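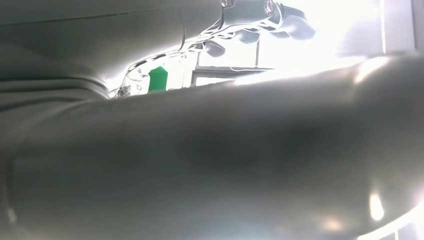
Gray on gray, 7 in the morning

1/ I am learning to sleep again. It sounds strange for an adult person, but since I moved to Ziltham in February I was awake every night at three. I write here what I tried, maybe it is useful for somebody.

2/ First was the light. My street has a very strong lamp, and the landlord's curtains are thin like paper. I bought dark ones at Grostine. They were 5 cm too short, so I let down the hem by hand. Now the room is dark enough.

3/ Second was coffee. In my country we drink it after dinner and we think it does nothing. I stopped after lunch. The first week I had a headache and was not nice to my colleagues. Sorry, colleagues.

4/ Third was the phone. I put it in the kitchen at 10 in the evening. For an alarm I use an old clock from my aunt, it is very loud and it has no snooze.

5/ What did not help me: the tea from Wannasri. The taste is good, a bit like hay and honey, but then I must get up at night for another reason.

6/ Also counting. A friend told me to count backward from 3,000. I came to 93 once, so this was a long night. I don't recommend it.

7/ Somebody asked about the heavy blankets. I borrowed one from my neighbor for a few nights. For me too warm. My sister has the same kind and loves it, so please try before you buy.

8/ The most difficult rule is to get up at the same hour also on free days. I fail with this one often. When I fail, the next night is bad, every time.

9/ Now I sleep nearly six hours without waking. Before it was four, in pieces. My doctor is content and I am a little less pale.

10/ Next I want to try the evening walk along the Tusex canal. If you live close to it, please tell me, is the path lit after dark?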